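FOR IMMEDIATE RELEASE

May 27, 2022

Udside asks desk lamp makers to drop "wipe clean" until somebody defines it

HERKGATE. Udside, the household goods review service, today published its notes on cleaning white desk lamps and stands, and it is not impressed with what the boxes promise. "Wipes clean in seconds" appears on a lot of packaging. Udside would like to know which seconds, and which parts.

The notes cover 35 white lamps and stands sold for home desks. Of those, only 4 came with cleaning directions longer than one sentence. The rest said to use a soft cloth, which most owners could have guessed.

Flat surfaces are the easy part, and Udside has no quarrel with the claims there. A smooth base plate takes one pass of a cloth. Trouble starts where the upright meets the base. Hinges have curves and notches, and dust likes both. A raised pad on the plate adds another edge to go around, and a narrow rim adds one more.
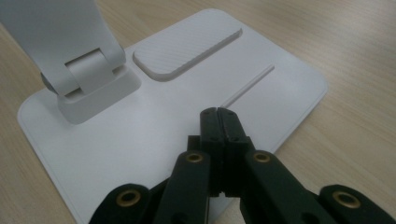
White base plate and hinge on a wood-grain tabletop. The notch at the foot of the arm is the kind of spot the notes rate separately.

Vavska, the cloth brand whose spring campaign says one cloth handles "every surface on your desk," supplied samples for the notes. Udside used them and remains unconvinced by the word "every." A folded corner gets into a hinge gap better than a bunched cloth does, and no cloth in the group got all the way around a pivot without a second try. Vavska has been sent the results and has said it stands by its wording.

Long, glossy parts get their own section. They show streaks that matte plastic hides, so Udside recommends wiping them from end to end and looking again under a different light before calling the job done. Owners should unplug a lamp first and let it cool. Spraying cleaner straight onto the lamp is a bad idea, whatever the bottle says. 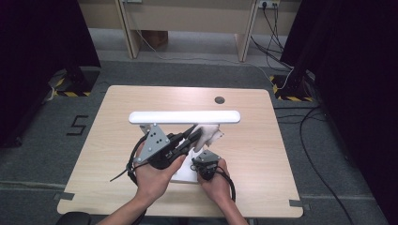
A crumpled off-white cloth at the end of a long white bar, with a flat white board underneath.

Udside also surveyed 174 lamp owners in May. About 200 had been invited. Most said they dust the top and leave the hinge alone. The company does not claim the survey speaks for everyone with a desk, and it would be glad to see lamp makers show the same restraint.

The full notes, including the cleaning directions quoted word for word from each box, are free to read at the Enriquez reading room in Herkgate and on request from the Udside press desk.

About Udside
Udside reviews household goods and the claims printed on them. It accepts product samples and does not accept payment for coverage.

Press contact: Udside press desk, Herkgate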